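Killero Boards > TV and Radio > Comedy > Gerar Street: in what order should I watch it?

Started by marrowfat, September 4, 2005

marrowfat
My sister has lent me the Gerar Street box set and the booklet gives two orders, one by broadcast and one by "story". The story order puts the wedding before the caravan episode, which makes no sense to me as Nel already has the broken wrist in the caravan. Which one do people follow? I've seen odd episodes on repeats but never the whole run.

tobyjug541
Broadcast. The story order was put together for the discs and whoever did it wasn't paying attention. The wrist is broken in the last scene of the wedding, so if you go by the booklet you do get that bit right, but then the lodger moves out twice.

Penwiper
He doesn't move out twice. He moves out in series one and goes to his mum's for a week in series two. People always muddle these up. I watched it in story order last June and it held together fine apart from the Christmas special.

tobyjug541
He takes the lamp with him both times. You don't take a lamp to your mum's for a week.

Penwiper
He might. It's a sitcom.

marrowfat
All right, but does the lamp come back? I don't mind spoilers.

Sizwe Mkhize
It comes back in episode 6 of series two with a different shade. I wrote the episode guide on the old Trirkura fan site before it closed, so I went through all of this with a notebook. The wedding was filmed first and held back, and that is why the hair is wrong. My advice is broadcast order for series one, then move the wedding to the start of series two. Skip the clip show.

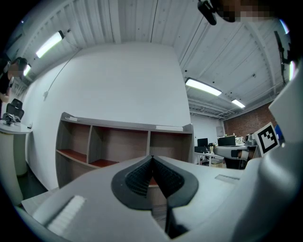

The clip show is worth skipping because it uses the unbroadcast version of the shed argument, with different lines, and then series two carries on as if the normal version happened. The hall set in it is new as well. You see the roof in one shot, and it's ribbed metal with the steel joists showing, the same sort of ceiling as in my photo, when Gerar Street is supposed to be a terrace with bedrooms upstairs. After that they kept the camera lower.

dunnock
I like the clip show. The bit with the bailiff isn't in anything else and it's the best thing the bloke who plays Nel ever did. Telling a new viewer to skip it is poor advice.

Sizwe Mkhize
It's my opinion. He can watch it last.

dunnock
He'll have the ending spoiled for him less if he watches it where it was shown. That was the point of it, to catch people up who missed the first run.

Penwiper
For once I agree with dunnock. Also the theme tune changes after the clip show and it's strange if you haven't had the episode in between.

marrowfat
I didn't know the theme changed. The one I remember has the trombone.

Penwiper
Trombone is series two onwards. Series one has the piano and it's slower.

tobyjug541
Piano is better. The trombone one sounds like an advert for gravy.

lintel_9
Can I ask a related one? Was the face of the landlord ever shown? My dad swears he saw it in the original broadcast and it was taken out for the repeats.

dunnock
No. That was the running joke. He's in 9 episodes and you never get above the collar.

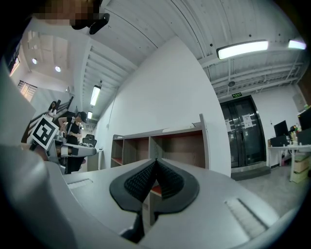 The landlord was played by two different people, one for the voice and one for the coat, and the coat man is the reason your dad thinks he saw something. In the rent episode he leans in through the hatch and for a second you get a big grey sleeve down the left-hand side and a smudge of face in the top corner, much as in my picture only without the blocks over it. It was in the repeats too. I've got both on tape and they match. What did change was the doorbell, which they had to replace, though I never found out why.

lintel_9
Thanks, I'll tell him. He won't accept it.

tobyjug541
The sleeve in the rent episode is brown.

dunnock
Grey. I watched it again last night.

tobyjug541
Your tape must be worn then. On the discs it's brown, and so is the hat.

Sizwe Mkhize
It's grey on the discs I have. There may be two pressings. The first had 4,000 copies and a misprint on the spine.

marrowfat
Mine has the misprint. I've started with broadcast order and will put the wedding where Sizwe says. Two episodes in and the piano is much slower than I thought it would be.

Penwiper
You get used to it by the caravan.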